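Physique quantique : Celance et Morrison ouvrent un programme doctoral commun sur la décohérence
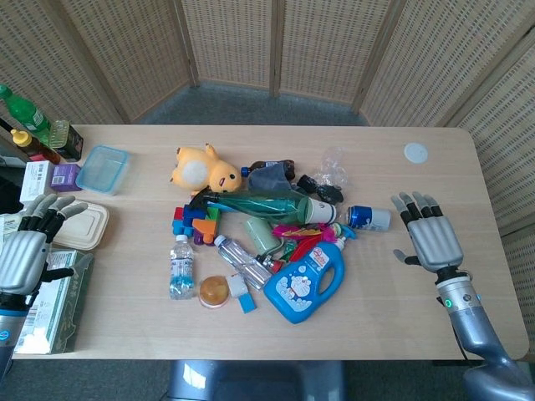 Mains robotiques autour d'une table en bois clair.

Limitz, le 28 juin 2018 – L'institut Celance et l'université Morrison annoncent la création d'un programme doctoral consacré à la décohérence dans les systèmes de spins couplés. Les premiers doctorants seront accueillis en décembre sur le campus de Limitz.

Le programme finance 4 thèses, chacune codirigée par un théoricien de Celance et un expérimentateur de Morrison. Les travaux porteront sur la relaxation des spins nucléaires dans les solides et sur les simulations numériques de réseaux de grande taille. Les mesures seront effectuées au laboratoire de Brerlow, dont le cryostat a été remis en service au printemps.

Les doctorants disposeront de 2000 heures de calcul par an sur le serveur de l'institut. Ils suivront 25 heures de cours communs la première année – théorie des systèmes ouverts, méthodes stochastiques, traitement du signal. Les cours sont donnés en anglais.

Les candidats doivent être titulaires d'un master de physique ou d'un diplôme équivalent. Le dossier comprend un CV, les relevés de notes, un résumé du mémoire et deux lettres de recommandation. Il est à adresser au secrétariat scientifique de Celance, bureau 1423, à Limitz.

Contact presse : service de la communication, institut Celance, Limitz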